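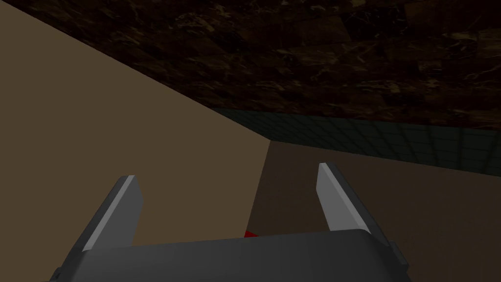
Gray gripper, two fingers up.

Thursday, late

Drove to Cadon for the regional swim meet. The pool opened for warm-up at 6:30 and we were in the water by 6:40, eight to a lane, mostly kicking each other. Da-eun Hyun had the blocks next to mine and was already complaining about her goggles.

I swam the 200 free in the second heat. Went out too fast, as usual, and paid for it on the third 50. I touched fourth, 2 seconds off what I did in October. Coach Ferreira wrote it on his sheet and told me to go eat something.

The announcer gave the crowd as 547, which seemed high for a weekday. The upper stand on the Premeck side was closed, so everyone was packed along the bottom rows with their bags on their laps.
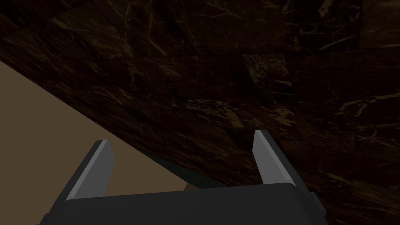

After lunch

Relay. Kyriaki Giannakopoulos led off, then Da-eun, then me, then the new girl from Cillard, who joined the club last month and had never swum a relay with us. My takeover was safe and slow. Hers was very close and we all stood there waiting for the judge's hand to go up. It stayed down. We got second, and two of us are through to the next round.

Kyriaki's shoulder is sore again. She iced it in the van and didn't want to talk about it.

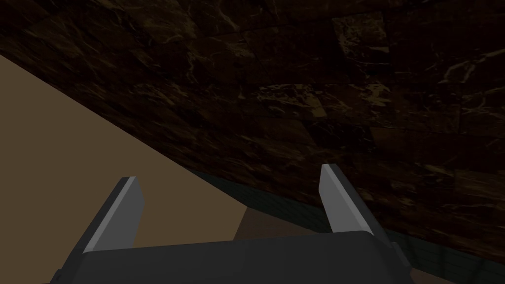

Image credit: Premeck

The club account is at 2,678 after entry fees, so the bus for the next round is paid for if we don't stay over. Ferreira wants us back in the water Saturday, easy distance only, no sprints. I need to work on the third 50. Hung up my suit, washed the towels, set the alarm for school.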